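# Hultard Wool Felt Desk Pad

We started making the Hultard in the back half of our Didutbridge shop, mostly for people who had written to ask whether we would ever do something for a desk instead of a floor. It took us a good while to say yes. A rug can be a little uneven and nobody minds, but a desk pad has to lie flat under your wrists all day long, and wool has its own ideas about lying flat. We pressed a great many samples before we had one we wanted to put our name on, and this is it.

The pad is 800 mm wide, so it takes a full keyboard and a mouse with room left over for a cup of coffee (please use a coaster - more on that below). It's made from one piece of pressed wool felt with a thin natural cork backing, and the edges are cut clean and left that way. We tried stitching them and we tried binding them, and both times we ended up with a ridge right where your forearm wants to rest.

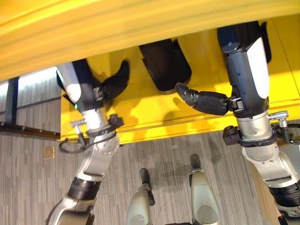

If you have a wider desk, we also cut a 900 mm version from the same felt. The depth is the same on both, and so is the thickness, so two pads can sit side by side on a shared table and you won't feel a step between them. Quite a few customers have done this with one of each, and it looks very nice, especially in two colors that are close but don't quite match.

## Colors

- **Oat** - a warm off-white with darker flecks
- **Hudurdale Gray** - our best seller, a middle gray that leans a bit brown
- **Moss** - a deep, quiet green
- **Plum** - back again after a long break, and it may go away again when this batch of yarn-dyed wool is used up

Wool takes dye a little differently from batch to batch. If you're ordering several for one room, put them all on the same order and we'll cut them from the same roll. If you need to add one later, send us the batch number from the paper band and we'll look for the nearest match we have. Screens are no good at all for judging the green, so we're happy to mail you a swatch card first.

## What's it like to use?

Soft, mostly, and quieter than you'd expect. Typing on a bare desk makes a clatter that you stop hearing after a while, and then you put felt under the keyboard and wonder how you put up with it. An optical mouse tracks well on it. A ballpoint pen on a single sheet of paper does not do so well, and you'll want a notebook or a few extra sheets underneath if you write by hand a lot.

The cork side grips painted, varnished and laminate desks without leaving a mark. On glass it can creep a little, and we can send you a set of small clear dots that hold it in place - just mention it in the order notes and we'll tuck them in for free.
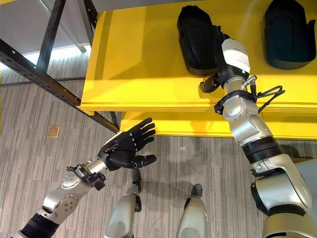 Every pad ships rolled in a tube, felt side out. When it arrives, lay it cork side down and leave a couple of heavy books on the corners overnight. The curl goes out on its own. Please don't iron it! We've had one come back to us that way, and there wasn't much we could do for it.

## Care

Wool sheds dirt better than most things, and a pass with a lint roller or a soft brush every week or two is plenty. Blot spills right away with a dry cloth and then a damp one, working from the outside in. Never put the pad in the washing machine. A new pad may give off a little fuzz for the first few weeks, more so in the darker colors, and then it settles down.

Coffee and tea will usually come out if you catch them early. Red wine we can't promise anything about.

## Good to know

| | Standard | Wide |
|---|---|---|
| Width | 800 mm | 900 mm |
| Price | $56 | Ask us |
| Backing | Natural cork | Natural cork |

Orders for offices and classrooms go through our Krishnan workroom, which can cut up to 260 pads in one run, all from matching felt. Those take longer, so write to us early if you're working toward a move-in date. We can also cut a notch for a monitor arm or a cable hole if you send a paper template with the measurements marked on it.

Pads can be returned unused within the usual return period, rolled and back in their tube. Pads cut to a template can't be returned.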